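Skesora adds plain-English context notes to its trending page

Hello from the Skesora office! I'm Demetrius Szabo, I look after the trending page, and I finally get to talk about the thing my team has been busy with for months. From October, the busiest topics on Skesora will carry a short note telling you what the fuss is about, written with the help of two news partners, Kowalczyk and Follier.

If you use Skesora, you'll know the problem. You open the app over breakfast, see a place name or a footballer's surname at the top of the list, and have no idea whether it's a transfer, an accident or a joke that got out of hand. You tap through, scroll past forty people arguing and come out knowing less than you did before (I've done it myself, more often than I'd like to admit).

We tried the notes quietly first. Over the summer we ran them on 2,279 topics, shown only to people who had signed up to test new features. The most common complaint was that the notes turned up too late in the day, so that's where most of our effort has gone since.

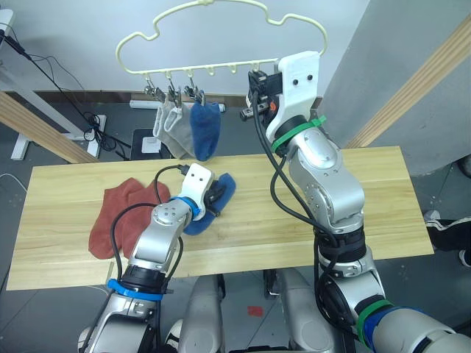
Socks clipped to a pale yellow hanger over a light pine tabletop.

So how does it work? When a topic starts climbing, our editors get a nudge and look at what Kowalczyk and Follier have already published on it. Kowalczyk covers breaking news and politics, Follier does sport, business and entertainment. One of our editors then writes a note of up to 900 characters, with links to the reporting behind it, and a second editor reads it before it goes live. If we can't stand a story up, we leave the note off and keep looking.

The desk has eight editors, six of them new to us this year, and they cover early mornings as well as evenings. The software that spots a climbing topic comes from Gurkora, who have been very patient with my emails!

A few things I've already been asked. The notes don't change where a topic sits in the list. Neither partner can see your account or your messages. Advertisers can't buy a note or ask for one to be reworded. And if you'd sooner not see them at all, there's a switch under Settings, then Trending.

We're starting with English only, on the phone app and the website. Welsh and Polish are next, and I'll post dates on the Skesora blog once I have them. If you spot a mistake, press the small flag beside the note and it'll go straight to the editors on shift.

Press enquiries: Demetrius Szabo, Trending Editor, Skesora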